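Last updated: May 25, 2023

To: packing-floor list
From: Wubit Ambaye
Re: Re: the arms, and what happens to second shift

Someone on the Falcombe side wrote:

> We were told at Onska that the robots would take over boxing by
> September and everyone would be "freed up for higher-value work."
> I have been freed up before. It came with a cardboard box of my
> own. Can anybody who has sat through the Zeder trials say what the
> people are doing all day? And is it true they can't even manage
> the frosted stuff?

I've sat through them, so I'll have a go. The frosted stuff is all we've been working on. Plain muffins were settled early, a muffin being more or less a ball with opinions. A cupcake with a swirl and a cherry on top has one part you may touch, the wrapper, and that is the part that folds if you mean it too much.

At the moment it's all done in simulation. Two arms, a counter, a box, a cupcake. The counter is marble, which gives you some idea of how closely anyone looked at our building. I watch runs on a screen and mark each one as fit to sell or not fit to sell. Yesterday's batch was 76 runs, and I passed 40 of them. Hedegaard, who are paying for the thing, had hoped for a rounder number at the other end.

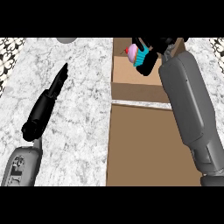 What I'm marking is mostly the stuff we never wrote down. How far over the cake can lean before the frosting finds the wall. Whether you let go high or low. Which corner gets filled first, so your knuckles aren't in the way of the next one. I trained new people on that for years by saying "no, like this," and now I have to type it into a form with 178 fields. Field 2 is "object orientation." I used to call it "right way up."

As for the people. Day shift lost two packing spots at Zeder and gained one called cell attendant. The attendant clears jams, refills the cartons and wipes icing off whatever has icing on it. The pay is slightly better, the company is worse. You used to be able to talk across the table. My advice to anyone offered the job is to get the break schedule in writing, as the arms don't take one and the schedule was drawn up around the arms.

Second shift hasn't been told anything, and I don't read that as good news or bad. Ask at the September meeting who signs off on a bad box. Right now it's whoever is standing nearest, and I'd like that changed before it's me.

Wubit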